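Hoddale (climbing area)

Hoddale is a sport climbing area in a narrow limestone valley, on the north side of the Padska ridge. It has 14 named sectors, most of them on the shaded side of the valley, and it is visited mainly from spring to late autumn. The nearest village is Temach, where climbers can find rooms, a bakery and a small shop with ropes and chalk.

Geography and rock

The valley runs from east to west and is closed at its upper end by a wall called the Srivastava Wall, after the surveyor who drew the first map of the ridge. The rock is gray limestone, compact in the lower part and more broken near the top. On the left side of the valley there are long tufas, which stay wet for several weeks after the snow melts. The right side is less steep, and the holds there are mostly small edges and pockets.

The river passes close to the lower sectors. In the rainy season the path between the sectors Old Mill and Goat Door can be under water, and climbers must then use the upper path through the forest.

History

Shepherds from Temach knew the valley long before the climbers, and two caves in the upper part still have low stone walls which were built to keep animals inside. The first routes were climbed from the ground by Pankaj Malhotra and Teresa Kaczorowski, who used mostly pitons and slings. Their line on the Srivastava Wall, Long Shadow, follows a corner of five pitches and was for many years the only way to reach the top of the wall.

The development of sport routes began when Abena Sowah came to Temach to teach at the school. She bolted the sectors Old Mill and Terrace together with Dinesh Thakur, and the easy routes there were planned for her pupils. Thakur later opened most of the steep routes on the tufas. His route Salt for the Goats was tried by many visitors before Seema Awasthi made the first free ascent, on a cold morning in December.

There was some disagreement about the bolting of Long Shadow. Malhotra wished the route to stay without bolts, and other climbers wanted safe belay stations for the descent. In the end, bolts were placed only at the belays, and the pitches between them were left as they were.

Climbing

The routes are mostly single pitch. A rope of 70 meters is enough for all sectors except the Balcony, where two routes need a longer one. Beginners usually go to Terrace, which has flat ground below the wall and gets the sun until noon. The tufa sectors are popular in summer — they are in the shade for the whole day — but they offer very little for climbers of the lower grades.

Long Shadow is descended by rappel along the line of ascent. Loose stones lie on the ledge above the third pitch, and a helmet is recommended for everybody who climbs or waits below.

Bolts and maintenance

The first bolts at Old Mill were of plated steel and have been replaced by glued stainless ones. The work is done by local climbers in a rented room in Temach, where the hardware is also stored.
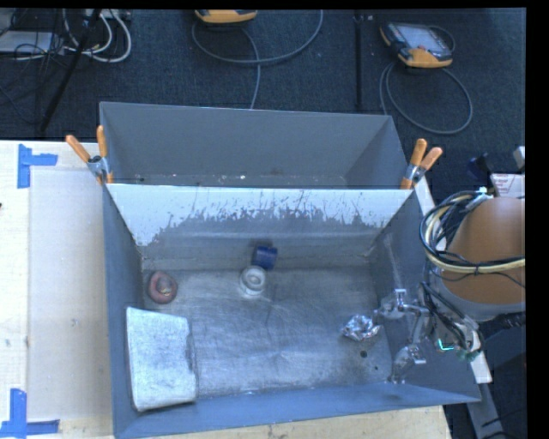

Metal bin with orange-handled spring clamps at the divider.

Old holes are filled with a mix of glue and rock dust, so that they are hard to see from the ground. New routes need the agreement of the landowner, and no bolting is allowed within 10 meters of the caves.

Access

The usual approach starts at the bridge in Temach and follows the river on a marked path. Cars may not be left at the farm gates. The upper sectors are closed in spring, when falcons are nesting on the Srivastava Wall, and signs at the bridge show which paths are open. Camping in the valley is forbidden, but there is a meadow for tents behind the school.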